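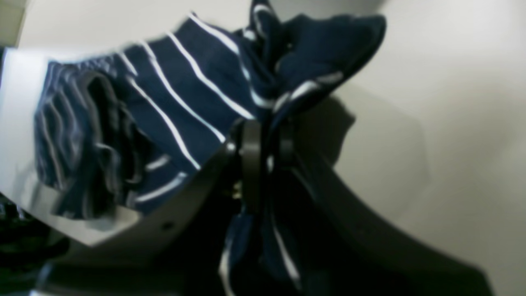
We've finally got some numbers from the gripper swap we've been banging on about since March! For anyone who missed the last update, our little laundry group at Zodudside has been comparing two sets of fingertips on the same pair of arms – the slim ones from Flivgate and the wider, grippier ones from Findine – using shirts, because shirts are awful and we wanted a proper test.

So far we've logged 544 grasps with the Flivgate tips and 315 with the Findine ones (we started those later, so don't read anything into the gap). My favourite is the Flivgate set by a fair bit. They get under a flat hem without shoving the whole shirt along the table, and I only had to retune the closing force once. The Findine tips hold thick seams better, but they like to pick up two layers when you've asked for one – very annoying when you're trying to fold a sleeve. 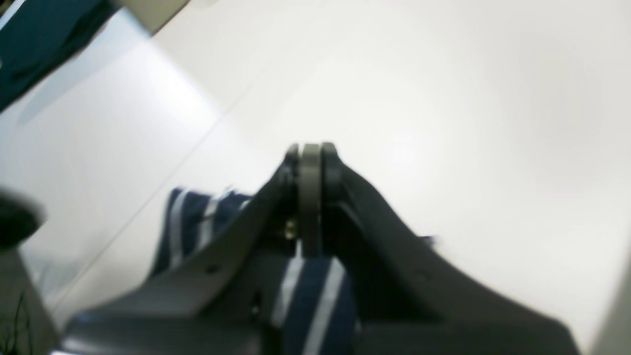

Do the wrist cameras make a difference?
They help most in the last few centimetres, when the arm is lining up on an edge, and we'd keep them even if we dropped everything else.

We also changed over to the Šindelář controller halfway through, which I was nervous about, but it took some 22 minutes to set up and the arms have felt smoother ever since. I've rerun the early grasps on it so the comparison stays fair.

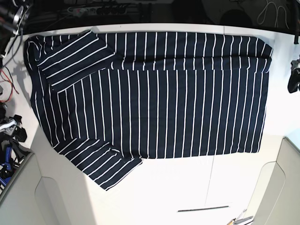 Striped shirt on the folding table, one sleeve turned in across the body.

Next up is towels, and we'll keep going until we hit 1,001 grasps in total. I'll post the full spreadsheet once I've tidied up the column names.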